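Shared lounge and kitchen area at Altevley to be refitted in three stages

Work on the shared lounge and kitchen area at the Altevley offices will start in February and will be carried out in three stages, according to a notice sent to tenants by the building's operator, Oltirura. The area will stay open for most of the period, with short closures on the kitchen side while the water is turned off.

The first stage covers the floor. The lounge is laid with dark charcoal carpet tiles, which give way to a band of light striped flooring in front of the kitchen counter. The tiles will be lifted in sections and replaced only where they are worn or no longer lie flat. The operator has set aside 91 replacement tiles for the job and does not expect to use them all. The striped flooring stays as it is, apart from cleaning and resealing of the joints.

The notice lists the seating separately. The turquoise-blue upholstered pieces will be kept, cleaned in place and moved slightly further from the kitchen side, so that people carrying hot drinks do not have to pass close behind anyone sitting down. Tenants had been asked whether they would prefer new furniture. Most replies were in favour of keeping the present seats and spending the money on lighting and storage.
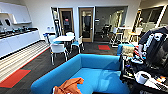
Annapurna Thevar, who manages the site for Oltirura, said the layout had been drawn up when the lounge was used mainly at lunchtime. "It is now in use from eight in the morning, and people work in it as well as eat in it," she said. "The furniture is sound. The space between the furniture and the counter is what we need to sort out."

The second stage deals with the kitchen. The long white counter will remain, along with its handleless cabinet fronts and the white wall cabinets over it. Hinges will be adjusted and the seals along the back of the dark worktop renewed. The open shelf under the wall cabinets is to be cleared before work begins, and anything left on the worktop will be boxed and put to one side. Boxes will be kept for 30 days, after which unclaimed items will be thrown away or passed on.

Paulík, the firm appointed for the joinery and sealing, has asked for the kitchen side to be closed between 2 pm and 5 pm while the sealant is applied. It should then be left overnight. Drinking water will be available on the floor below during these closures.

Storage makes up the third stage. Several tenants bring tools, cables and other working equipment into the lounge, and the notice accepts that this will continue. A strip of floor along one side of the room will be set aside for carts and worktables, with a clear walkway kept between it and the seating. Equipment may be left there during the day but must not stand on the striped flooring or block the way to the counter.

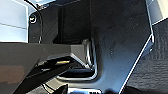
Power is the main technical point in this last stage. The present sockets are on the walls, and leads have at times been run over the carpet. Two new floor boxes will be fitted under the tiles, with flush lids, and the circuit will be tested under load before it is handed over. The electrical work has gone to Nundex and is priced at roughly 3,000 pounds, including testing. It is the largest single item in the budget – the tiles were already in stock.

Tenants are asked to take jackets, cushions and other personal belongings home before the seating is cleaned. The cleaning method is low-moisture, and the seats should be ready for use the next morning.

A marked-up floor plan is on display at reception. Comments on the position of the floor boxes can be left there until the end of the first stage, when the tiles over the cable route will be fixed down. Comments on other parts of the work should be sent to the site office.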